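Stendton's science room gets its bench back

I have been going into the community science room in Stendton for long enough to remember when you couldn't put a mug down in there (not that you're allowed a mug). So it gives me a great deal of pleasure to report that the long bench at the back is clear, the glass has somewhere to live, and the room opens again in June for the evening sessions.

If you've never been, it's up the stairs behind the old Bach print shop, second door, the one that sticks. The room was set up for people who wanted to do a bit of practical science without signing up for a whole course, and over the years it filled up with other people's kindness. Every time a school in Carbridge had a clear-out, we got a box. Nobody likes to say no to a box! By last winter there was glassware in the window, glassware under the sink and a crate of corks on the only comfortable chair.

Inger Briem finally got fed up and drew up a list. She went through the lot over several evenings, shelf by shelf, and came out with 1,302 separate items, of which 492 were test tubes. I'd have guessed a hundred, maybe. A fair number have gone back to Carbridge, where the new term's classes can use them, and the chipped ones have gone for good.

What's left is a bench you can work at. It's a plain matt black top against a white wall, with the socket at the back where you can reach it, and a plant at the left-hand end to stop the place looking like a dentist's.
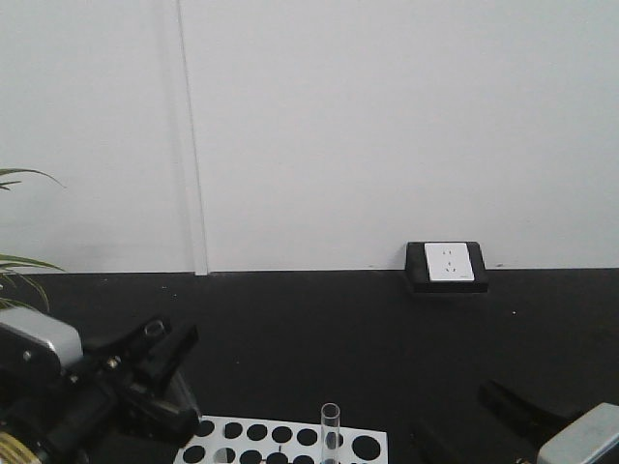
Callum wrote in to ask whether clearing the bench means the Thursday lot lose their corner, because they've had the same spot by the wall since the room opened and would quite like to know before they turn up with their trays. He also thinks one socket housing is a bit mean for a bench that size, and would somebody please think about extension leads before everyone brings a lamp.

Fair questions, both. The corner is safe, as far as I've been told — the groups will share the bench as before, and the sign-up sheet is going back on the door. Extension leads I can't promise, but it's been passed on and Inger has written it down, so it stands a better chance than most things.

The racks were the part I'd been looking forward to. We'd been keeping test tubes in jam jars, a biscuit tin and, for one memorable month, a toast rack from my own kitchen. Now there are proper white ones, and they're out on the bench and not in a cupboard, which was Inger's one firm rule. If a rack is put away, she says, people will use whatever is nearest, and whatever is nearest is usually my toast rack. I've taken it home. It makes very good toast.

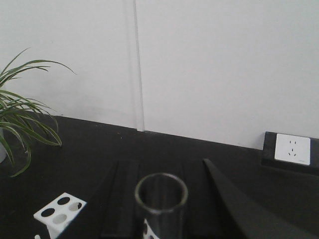 One of the white test tube racks, with the spider-like plant behind.

The plant has had a bit of fan mail already. It came up from the landing, where it was getting kicked, and it seems to have forgiven us. Please don't water it with anything out of a flask, however sure you are of what's in the flask.

Next job was the storage. There was a long discussion (I'll spare you most of it) between those who wanted drawers and those who wanted shelves, and we've ended up with neither. We have open-fronted bins, the sort you can see into as you walk past, and I'm a complete convert. You look, you take the thing, you put it back. Nobody has to learn a system. There are 3 in use on the bench for now, with more to follow if the sessions fill up, and I rather hope they do. 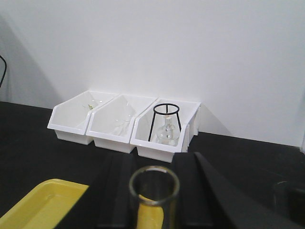 STENDTON, June — The science room's evening sessions start again this month at 7 p.m., with the first few given over to simple bench work for beginners. The white bins against the wall will hold whatever is needed that night. There's glassware in all of them at the moment, and the right-hand one also has the black tripod, with a narrow-necked flask tucked in under the ring. Clear glass in a white bin takes a second look, so go gently when you reach in.

Sessions last two hours and there's room for 4 groups, so do put your name down early. Children are welcome with a grown-up. There's no charge for the first visit, and after that it's whatever you can manage in the tin by the door (the biscuit tin, now that it's free of test tubes).

A few of us are going over to Jalport later in the month to see how the room there manages its cupboards. They have twice our space and, from what I hear, twice our corks. If you'd like to come along, say so on the sheet and we'll sort out lifts. I'm told there's a very decent café by the harbour, and I won't pretend that didn't sway me.

As for the bench, what I'd ask is that we all try to leave it as we find it. I'm as bad as anyone — I'm a great one for setting something down just for a minute and coming across it again at Christmas.

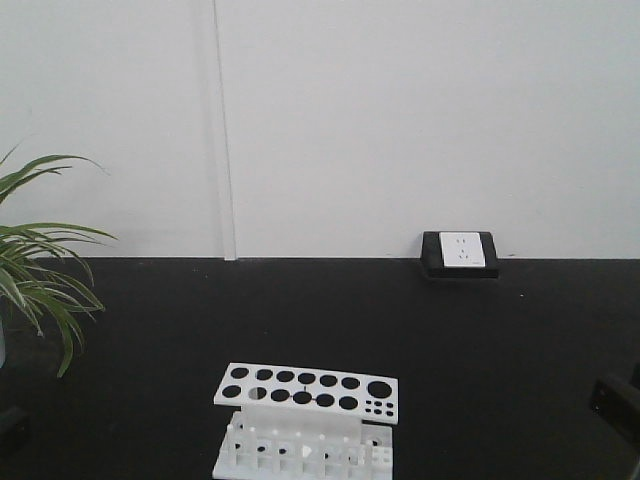

So racks stay out, glass goes back in a bin, and anything you've brought from home goes home with you. Inger is putting a short note to that effect on the inside of the door, in large letters, at my eye level.

We're still after a few bits, if anybody has them spare: a decent draining rack, a pair of stools that don't wobble, and labels that stay stuck when they get damp. Not glassware, please. I know your cousin has a lovely box of it. Leave a message at the print shop counter before five and one of us will ring you back.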